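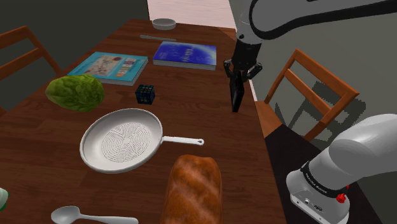 Figure 1. A planked wooden table with household items and food on it (computer rendering).

What We Keep on the Table: A Study of Shared Meals in Furkine Street
Student project report, Timmermans College

When our group first started talking about this project, we thought we would be writing about recipes, and I suppose we still are in a way, but the longer we sat with people the more they wanted to tell us about where everybody sits, who gets up first and what happens to the leftovers. So we let them talk! We are very grateful that they did.

We visited 11 households between the Hatano bakery and the Zakora bus stop, mostly on a Saturday, and asked each one to keep a meal diary through October. Together the diaries came to 928 entries. In 163 of them the meal was shared with somebody from outside the home, usually a neighbor or a cousin (and once a piano tuner, who stayed for soup).

Weeknight dinners were shorter than we had guessed, and several families ate in two shifts on account of late work. Sunday lunch was another story altogether. One grandmother told us she starts her beans the night before and doesn't consider it cooking until the onions go in.

We also had trouble with the diaries. Snacks were written down very carefully in the first week and hardly at all by the last, so we left them out of our totals. Next year's group may want to use a shorter form, and to bring something sweet along when they visit.

16 comments | 11 shares

This site uses cookies. Accept | Manage settings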